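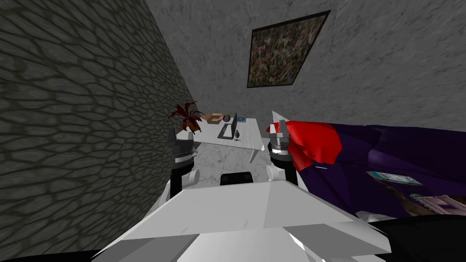
Tsutomu Oshima asks whether salt water will ruin his walking boots if he leaves them until he gets home from the estuary. It won't ruin them in one day, Tsutomu, but please don't leave them a week!

Derow > Tips > After a day on the water

I adore a muddy creek walk (the tide pools at Ulville in July - heaven!), and I've brought home enough of it to have a routine. Knock the mud off outdoors, then rinse the boots in plain cool water, laces and insoles out. Stuff them with newspaper and change it after 30 minutes, then again at bedtime. Keep them off the radiator.
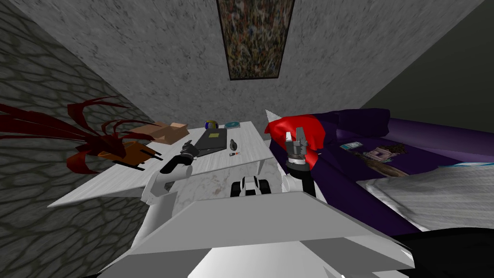

Shirin Zarei, Tips Editor

Waterproof jackets want a rinse too, and the zippers most of all. Run them up and down under the faucet 5 times and rub a candle stub along the teeth once they're dry. Binoculars get a damp cloth on the barrels first, then a soft brush around the eyecups - never a dry tissue on salty glass.

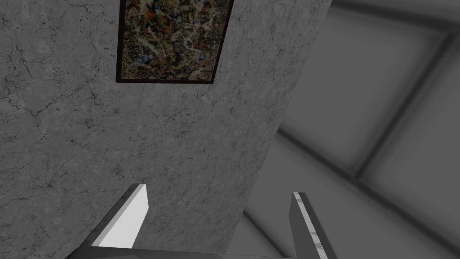 Marble-look wall with a framed abstract

Paper charts and maps go flat between two towels under heavy books. Mine stayed there for seven days once and came out lovely.

Search tips Go

Contact | © 2020 Derow | Back to top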